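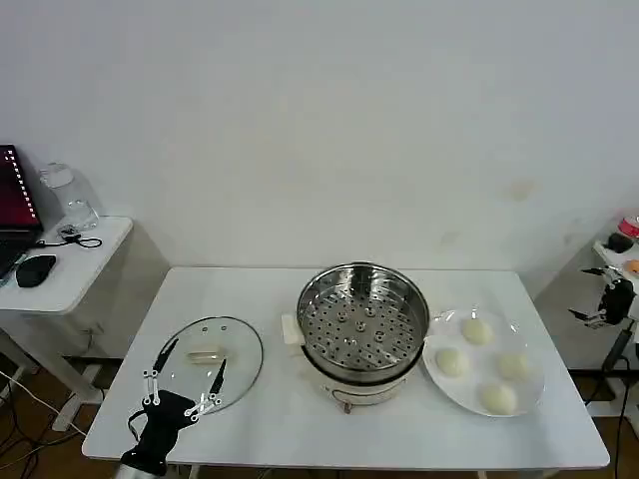 The visit to the scribal workshop in Plemdale took place in November and lasted most of an afternoon. The workshop checks and repairs Torah scrolls, mezuzos and tefillin for communities that have no scribe of their own. Anel Pretorius, who runs the office, met us at the door and took us first to the intake desk.

Each scroll is logged on arrival with its owner, its script style and the date of its last examination. There were 16 scrolls in the storeroom. The oldest belongs to the Van Wyk family and is read only on the High Holidays.

Checking is done in two passes. A reader compares the text with a corrected copy, column by column. A scan then goes through a program called Barnus, which looks for missing, extra or touching letters. The program can't judge whether a letter was formed in the proper order, so every mark it raises goes back to a scribe. On the Van Wyk scroll it raised 50 marks. Most were specks of ink, and a few were cracked letters that needed work.

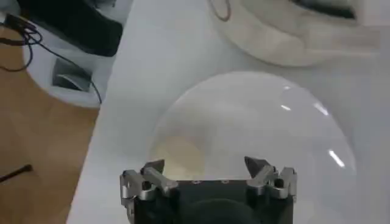 **Can a cracked letter be filled in once the rest of the column is written?**

In a Torah scroll, a letter that keeps its recognizable shape may generally be repaired where it stands. Tefillin and mezuzos are stricter, as their letters must be written in sequence, and a letter that has lost its form usually disqualifies the parchment. The scribe rules on each case, and doubtful ones go to a rabbi.

Hélène Li showed us the sewing table afterward. She rejoins panels with sinew thread and replaces worn stitches at the rollers. The workshop's records list 2,847 items checked to date, with mezuzos far ahead of everything else.

Group visits are by arrangement with the office. Mezuzos for checking can be left at the intake desk until 4 p.m., in a labeled envelope showing which doorway each came from.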